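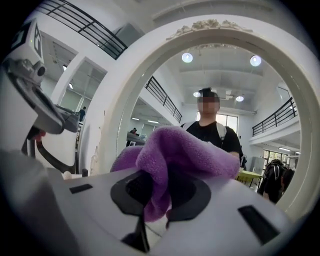 Fledenia 사용자 채보 제작: Lineck에서 오프셋과 박자선을 맞추는 방법

최종 수정: 2019년 9월
적용 대상: Fledenia PC판, Lineck 2

이 문서는 Fledenia용 사용자 채보를 처음 만드는 사람을 대상으로 한다. 음원 준비, 박자선 설정, 노트 배치, 검사, 내보내기 순서로 설명한다. 노트 배치의 미적 기준이나 난이도 설계론은 다루지 않는다. 콘솔판은 사용자 채보를 읽지 못하므로 해당 사항이 없다.

준비물

Lineck 2를 설치한다. 구버전 Lineck에서 저장한 프로젝트는 열 수 있지만 한 번 저장하면 구버전으로 되돌릴 수 없다. 기존 작업물이 있으면 프로젝트 폴더를 통째로 복사해 둔다.

음원 파일은 직접 만든 곡이거나 사용 허락을 받은 곡이어야 한다. 공유 게시판에 올릴 계획이 있다면 작곡자의 허락 범위에 재배포가 포함되는지 먼저 확인한다. 개인적으로 플레이하는 용도와 음원을 묶어 배포하는 용도는 별개의 허락으로 취급된다.

헤드폰은 유선 제품을 쓴다. 무선 헤드폰은 전송 지연이 있고, 그 지연이 재생할 때마다 일정하다는 보장이 없다. 편집 중에 무선으로 들은 소리를 기준으로 오프셋을 잡으면 다른 환경에서 전부 어긋난다. 모니터의 영상 보정 기능도 끄는 편이 좋다. TV를 연결해 쓴다면 게임 모드로 바꾼다.

작업 순서에 관한 주의

기기 지연 보정과 채보 오프셋은 서로 다른 값이다. 기기 지연 보정은 플레이어의 장비에서 생기는 지연을 상쇄하는 값으로, 게임의 환경 설정에 저장된다. 채보 오프셋은 음원 파일의 시작점과 첫 박 사이의 거리이며 채보 파일에 저장된다. 두 값을 섞어 쓰면 제작자의 장비에서는 정확하게 느껴지고 다른 사람의 장비에서는 밀리는 채보가 나온다. 공유 게시판에 올라오는 박자 문의의 상당수가 이 경우에 속한다.

따라서 기기 지연 보정을 먼저 끝낸다. 이후 작업이 끝날 때까지 그 값을 건드리지 않는다.

기기 지연 보정

Fledenia를 실행하고 환경 설정, 소리, 지연 보정으로 들어간다. 보정 화면은 소리 보정과 화면 보정으로 나뉘어 있다.

소리 보정에서는 화면을 보지 않고 메트로놈 소리만 듣고 입력한다. 눈을 감고 하는 것을 권한다. 화면의 움직임이 보이면 무의식적으로 그쪽에 맞춰 누르게 된다. 처음 몇 박은 버리고, 손이 안정된 뒤의 입력만 기록되도록 설정에서 '초반 입력 무시'를 켠다.

화면 보정에서는 소리를 끄고 판정선을 지나는 표식에 맞춰 입력한다. 수직 동기화 설정은 평소 플레이할 때와 같아야 한다. 수직 동기화를 바꾸면 화면 보정도 다시 해야 한다.

각 보정을 여러 차례 반복한다. 결과가 서로 크게 다르면 평균을 내기 전에 원인을 찾는다. 흔한 원인은 다음과 같다.

백그라운드에서 돌아가는 녹화 프로그램
노트북의 절전 모드
USB 허브를 거친 컨트롤러 연결
음향 향상 효과가 켜진 사운드 드라이버

Kendach 컨트롤러를 쓰는 경우에는 본체 뒷면의 전환 스위치를 PC 쪽으로 놓은 뒤 연결한다. 콘솔 쪽으로 놓아도 입력은 되지만 변환 단계가 하나 더 들어가 입력이 늦어진다. 연결한 상태에서 스위치를 바꾸면 인식되지 않으므로 케이블을 뽑았다가 다시 꽂는다.

음원 파일 만들기

Lineck은 WAV와 OGG를 읽는다. MP3도 불러올 수 있으나 권하지 않는다. MP3는 인코더에 따라 파일 앞부분에 짧은 무음이 붙고, 이 무음을 처리하는 방식이 프로그램마다 다르다. Lineck에서 맞춘 오프셋이 게임에서 어긋나는 일이 여기서 생긴다. MP3밖에 없다면 먼저 WAV로 변환하고, 변환된 파일을 기준으로 모든 작업을 한다. 원본 MP3는 프로젝트 폴더에 넣지 않는다.

채널은 2채널 스테레오로 한다. 모노 파일은 불러올 때 자동으로 변환되지만, 이때 음량이 달라지는 경우가 있다.

음원 앞에 여유가 필요하다. 곡이 파일 시작과 동시에 나오면 첫 노트가 화면에 나타날 시간이 부족하다. 음원 편집기에서 앞에 무음을 한 마디 넣는다. 무음의 길이는 나중에 바꾸지 않는다. 바꿔야 한다면 오프셋 설정부터 다시 시작한다.

음량은 기본 수록곡과 비교해서 정한다. 파형의 최고점만 맞추면 체감 음량이 맞지 않는다. 기본 수록곡 하나를 재생한 직후에 자신의 음원을 재생하고, 귀로 듣기에 같은 크기가 되도록 낮춘다. 올리는 방향의 조정은 소리가 깨질 수 있으므로 피한다.

프로젝트 생성

Lineck에서 파일, 새 프로젝트를 선택한다. 입력 항목은 다음과 같다.

프로젝트 이름: 폴더 이름으로도 쓰이므로 영문 소문자와 밑줄만 쓴다. 한글 이름도 저장은 되지만 내보내기 단계에서 오류가 나는 환경이 있다.
표시 제목: 게임 화면에 나오는 제목이다. 한글을 쓸 수 있다.
작곡자: 허락받은 표기를 그대로 적는다.
채보 제작자: 본인의 필명을 적는다.
음원: 앞에서 만든 파일을 지정한다.

음원을 지정하면 프로젝트 폴더로 복사할지 묻는다. '복사'를 고른다. '연결'을 고르면 원본 위치가 바뀌었을 때 프로젝트가 열리지 않는다.

템포 찾기

Lineck의 자동 템포 분석은 출발점으로만 쓴다. 드럼이 뚜렷한 곡에서는 대체로 쓸 만한 값이 나오지만, 실제 템포의 절반이나 두 배를 내놓는 경우가 있다. 메트로놈을 켜고 들어서 박이 지나치게 성기거나 촘촘하면 값을 두 배로 하거나 절반으로 나눈다.

작곡자에게서 템포를 받았다면 그 값을 쓴다. 소수점이 있는 값이면 소수점까지 그대로 입력한다. 반올림하면 곡 후반부로 갈수록 오차가 쌓인다.

템포를 모르는 경우에는 다음 순서로 찾는다.

첫째, 자동 분석 값을 입력한다.
둘째, 곡 초반의 뚜렷한 타격음에 박자선 하나를 맞춘다.
셋째, 곡 후반의 뚜렷한 타격음으로 이동해 박자선과의 어긋남을 확인한다.
넷째, 타격음이 박자선보다 앞에 있으면 템포를 조금 올리고, 뒤에 있으면 조금 내린다.
다섯째, 초반과 후반이 동시에 맞을 때까지 반복한다.

초반은 맞는데 중간만 어긋나고 후반은 다시 맞는다면 고정 템포 곡이 아닐 가능성이 높다. 실연주를 녹음한 곡에서 흔하다. 이런 곡은 아래의 변속 항목을 참고한다.

채보 오프셋 설정

파형 보기로 전환하고 최대로 확대한다. 첫 박에 해당하는 소리의 시작점을 찾는다. 파형이 가장 높은 지점이 아니라 솟아오르기 시작하는 지점을 기준으로 잡아야 한다. 킥 드럼은 시작점과 최고점 사이의 간격이 눈에 띄게 넓고, 현악기나 패드 음색은 시작점이 분명하지 않다.

첫 박의 소리가 흐리면 다른 마디의 타격음을 기준으로 삼는다. 템포가 정확하면 어느 마디를 기준으로 해도 결과는 같다. 박자선 이동 도구로 가장 가까운 박자선을 끌어 시작점에 붙인다. 이때 박자선 전체가 함께 움직이고 오프셋 값이 바뀐다. 박자선 하나만 움직였다면 변속점 도구를 잘못 고른 것이므로 실행을 취소한다.

파형으로 맞춘 뒤에는 반드시 귀로 확인한다. 보조음을 켜고 재생 속도를 낮춰 듣는다. 보조음과 곡의 타격음이 하나로 들리면 맞은 것이다. 두 소리가 갈라져 들리면 어느 쪽이 먼저인지 판단해 오프셋을 조정한다. 보조음이 먼저 들리면 오프셋 값을 키우고, 나중에 들리면 줄인다.

재생 속도를 낮추면 음질이 변해 시작점이 번져 들릴 수 있다. 느린 속도에서 대략적인 방향을 잡고 마지막 판단은 원래 속도, 즉 재생 속도 100에서 한다.

변속 처리

곡 중간에 템포가 바뀌면 해당 마디의 첫 박에 변속점을 넣는다. 변속점은 그 뒤의 모든 박자선에 영향을 준다. 앞에서 뒤로 순서대로 넣어야 하며, 뒤쪽을 먼저 맞추고 앞쪽에 변속점을 추가하면 뒤쪽이 모두 밀린다.

실연주 곡에서 박마다 변속점을 넣는 것은 피한다. 박자선은 정확해지지만 노트의 흐르는 속도가 계속 바뀌어 읽기 어려워진다. 마디 단위로 넣고 남는 오차는 감수하는 쪽이 플레이하기 낫다. 변속점 속성에서 '스크롤 속도 고정'을 켜면 박자선만 바뀌고 노트가 내려오는 속도는 유지된다. 연출 목적의 변속이 아니라면 켜 둔다.

늘임표나 무반주 구간처럼 박이 멈추는 곳은 정지점 대신 낮은 템포의 변속점으로 처리한다. 정지점은 긴 노트와 겹치면 판정이 사라지는 문제가 있다. 배급사 Jalali의 수정 예정 목록에 올라 있으나 아직 반영되지 않았다.

노트 배치

박자선이 끝까지 맞는 것을 확인하기 전에는 노트를 배치하지 않는다. 노트는 박자 위치로 저장되므로 템포를 바꾸면 함께 움직인다. 배치 후에 변속점을 추가하면 의도하지 않은 위치로 옮겨진 노트를 일일이 찾아야 한다.

격자 간격은 곡의 리듬에 맞춘다. 셋잇단음이 나오는 구간에서 일반 격자를 쓰면 가장 가까운 격자에 붙어 버려 미세하게 어긋난다. 구간별로 격자를 바꾸고, 구간이 끝나면 원래 격자로 되돌린다. 격자 설정은 프로젝트를 닫을 때 저장되지 않는다.

배치는 기준이 되는 악기를 정하고 시작한다. 한 구간 안에서는 같은 악기를 따라간다. 보컬을 따라가다가 중간에 드럼으로 옮기면 플레이어는 박자를 놓친 것으로 느낀다. 악기를 바꿀 때는 마디나 프레이즈의 경계에서 바꾼다.

긴 노트의 끝점은 소리가 완전히 사라지는 곳보다 조금 앞에 둔다. 다음 노트가 같은 열에 있으면 손을 떼고 다시 누를 여유가 필요하다. 간격이 너무 좁으면 검사 도구가 경고를 낸다.

동시 입력 노트는 강조할 박에만 쓴다. 채보 하나에 넣을 수 있는 노트는 최대 3,000개이며, 긴 노트는 시작과 끝이 따로 계산된다. 제한을 넘기면 저장은 되지만 내보내기가 거부된다.

단축키는 다음과 같다.

스페이스: 재생 및 정지
M: 메트로놈 켜기 및 끄기
H: 보조음 켜기 및 끄기
G: 격자 간격 전환
Ctrl+D: 선택한 마디 복제
Ctrl+M: 선택한 노트 좌우 반전

Ctrl+D로 마디를 복제하면 변속점은 복제되지 않는다. 변속점이 포함된 구간을 반복할 때는 변속점을 따로 넣는다.

검사

도구, 채보 검사를 실행한다. 결과는 오류와 경고로 구분된다. 오류가 있으면 내보낼 수 없고, 경고는 무시하고 내보낼 수 있다.

겹친 노트: 같은 열의 같은 위치에 노트가 겹쳐 있다. 화면에서는 하나로 보이므로 목록에서 선택해 하나를 지운다.
격자 이탈: 노트가 어느 격자에도 맞지 않는다. 의도한 배치면 무시한다. 그렇지 않으면 '가장 가까운 격자로 이동'을 쓰되, 이동 후 해당 위치를 다시 듣는다.
닫히지 않은 긴 노트: 끝점이 없다. 곡 끝부분을 잘라 낸 뒤에 자주 발생한다.
음원 범위 초과: 음원이 끝난 뒤에 노트가 있다.

검사 도구는 박자가 음악과 맞는지 판단하지 못한다. 검사를 통과해도 직접 플레이해서 확인해야 한다.

시험 플레이에서는 결과 화면의 판정 분포를 본다. 분포의 중심이 한쪽으로 치우쳐 있으면 먼저 기본 수록곡을 같은 조건으로 플레이한다. 기본 수록곡에서도 같은 방향으로 치우치면 기기 지연 보정의 문제이고, 자신의 채보에서만 치우치면 채보 오프셋의 문제이다. 곡 초반과 후반의 방향이 다르면 템포를 다시 확인한다.

자신이 만든 채보는 배치를 외우고 있어서 판정이 실제보다 좋게 나온다. 가능하면 다른 사람에게 플레이를 부탁하고 판정 분포를 받는다.

내보내기

파일, 내보내기를 선택하고 대상 버전을 현재 설치된 Fledenia 버전으로 지정한다. 음원 압축은 OGG를 고른다. 미리 듣기 구간은 시작점만 지정하면 되고 길이는 게임이 정한다. 시작점은 마디 첫 박에 맞추는 것이 듣기에 자연스럽다.

내보낸 파일을 Fledenia 설치 폴더 아래의 custom 폴더에 넣고 게임을 다시 시작한다. 게임이 실행 중일 때 넣은 파일은 목록에 나타나지 않는다.

문제 해결

목록에 곡이 나타나지 않는다
파일이 custom 폴더 바로 아래에 있는지 확인한다. 압축을 풀면서 폴더가 이중으로 생긴 경우가 많다. 그래도 나타나지 않으면 프로젝트 이름에 공백이나 한글이 들어 있는지 확인한다.

Lineck에서는 맞는데 게임에서 어긋난다
Lineck의 출력 장치와 게임의 출력 장치가 같은지 확인한다. 같다면 음원 형식을 확인한다. MP3를 그대로 쓴 프로젝트라면 WAV로 교체하고 오프셋을 다시 맞춘다.

곡을 선택하면 게임이 종료된다
음원 샘플링 주파수가 지원 범위 밖일 수 있다. 기본 수록곡과 같은 값으로 변환한 뒤 다시 내보낸다.

제목이 깨져 나온다
Lineck 밖에서 정보 파일을 편집했다면 인코딩이 바뀌었을 수 있다. UTF-8로 다시 저장한다.

수정본을 넣었는데 이전 채보가 나온다
게임이 캐시를 읽고 있다. 환경 설정, 데이터 관리에서 사용자 채보 캐시를 비운다. 이 작업으로 플레이 기록은 지워지지 않는다.

변경 예고

10월 업데이트에서 custom 폴더의 위치가 사용자 문서 폴더로 옮겨질 예정이다. 기존 파일은 자동으로 이동하지 않으므로 업데이트 전에 따로 백업해 둔다. 위치가 확정되면 내보내기 항목의 경로를 고친다.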